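From: Tharushi Debnath
To: Skeslow arm builders list
Date: Sep 17, 2023
Subject: Re: Elbow drooping mid-move

Ruwan Gamage wrote:
> Mine has started sagging at the elbow after a long run. It holds
> fine for 100 cycles or so, then the forearm just drops and
> whatever it's carrying goes with it. Power supply? Anyone?

Hi Ruwan, hi all,

Oh, I know this one! Mine did it twice last week, and the second time it came down on my thumb, so please keep your hands out from under it while you're testing. I blamed the supply too and swapped it for the Drelell one Jamila likes — made no difference at all.

Then I logged the elbow servo overnight. It dropped at cycle 928, and the log shows the servo vanishing from the bus for a moment just before. That smells like a wire to me. The bundle that loops out at the elbow flexes on every single move, and I'd left hardly any slack in it when I built the thing (my own fault, Athina did warn me). I've re-crimped that plug and given the loop more room, and I'm on cycle 9 of a fresh run as I type, so don't cheer yet.
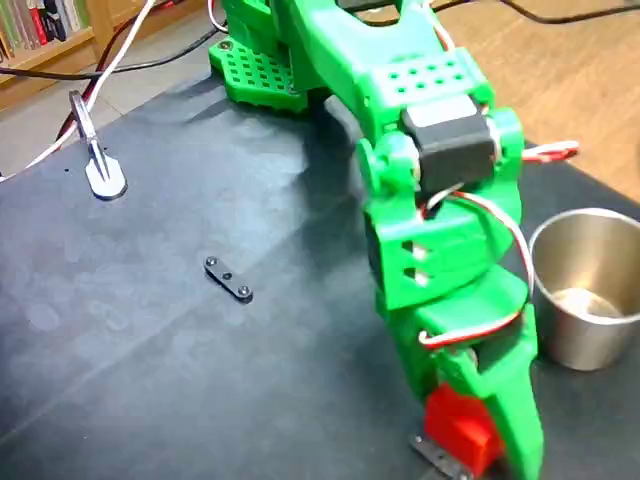 My arm on the bench, red block in the gripper, elbow wires looping out.

Could you wiggle your elbow plug with the power on and the arm propped up, and tell me if it cuts out? If it does, Mahfuz has spare leads. I'll post again once I get to 1,000.

Tharushi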